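Robot arm thread, since a few of you asked what I've been doing in the shared workshop every evening. Nov 1, 2021 and it's finally in a state worth posting. (1/7)

Short version: an arm, a gripper, a camera on the wrist, and a table of kitchen stuff and odds and ends. I want it to pick up one thing and put it down somewhere else without me touching it. (2/7) 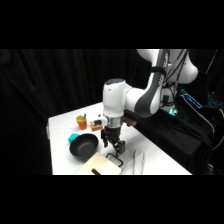
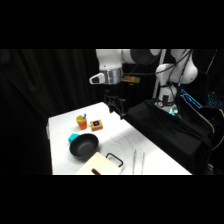
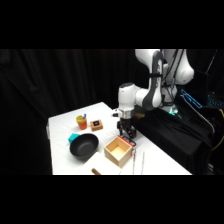

Most of the work so far has been cables. The first routing pulled tight every time the wrist turned past a certain point and the camera dropped out. I redid it with more slack at the elbow and two extra ties. No dropouts after that. (3/7)

The curtain and the white table cover were Ayane Kinoshita's idea. I was fighting reflections off the bench for a week. Black behind, white underneath, and the segmentation got a lot better. The cover wrinkles, and the wrinkles sometimes get picked up as edges. Ironing helped a little. (4/7)

Thin things are still the hard part. The depth readings on anything narrow are mostly noise, so the fingers close next to it or push it along the table. Cups are fine. Dark pans are so-so, the inside reads as a hole. (5/7)

Software: I'm calling the control script Nernell. It's 842 lines and too many of them are for the gripper. Hjalti Brøndum went through it and found I was converting degrees to radians twice in one place. That explains February. (6/7)

Next up is a softer finger pad. Harish Kandasamy has some silicone sheet he's letting me cut up. If anyone has glued silicone to printed parts and had it stay on, please tell me what you used. Superglue peeled off in a day. Will post the pads when they're on. (7/7)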